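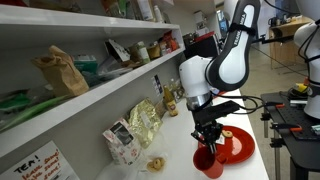
A red mug and a ring biscuit on its plate.

The Bishop's Letter

Cayetano Esteban read the bishop's letter twice and didn't believe it either time.

"He says the parish at Murkness will be accompanied," he told Dinesh Tomar. "Accompanied where?"

"Read the end," said Dinesh, who had been a deacon for 5 years and started every letter from the chancery at the bottom.

The end said that Mass would be offered in November and then reviewed. It thanked the 127 households who had filled out the listening survey. Cayetano had filled it out himself. Question one asked whether he felt heard. There had been no box for no.

"Maybe he means it," Dinesh said.

"The last one meant it. He stood right there and meant it, and then he sold Pekumell church to a man who wanted the roof slates."

Dinesh folded the letter along its crease and went to see about the candles. Cayetano stayed in the pew. He didn't think much of bishops and he had doubts about the new hymnal, but he had come every morning since his wife's funeral, and he supposed that was a kind of answer, though he wouldn't have put it on a survey.

The bell rang late. Old Mrs. Chowdhury came in shaking her umbrella.

"Are we closed?" she asked.

"They're accompanying us," Cayetano said.

She thought it over and sat down in her usual place.

Recent stories
The Organist's Notice
Two Keys to the Sacristy
What Father Left in the Car
Lent at Murkness

This site uses cookies. By continuing to read, you accept our cookie policy.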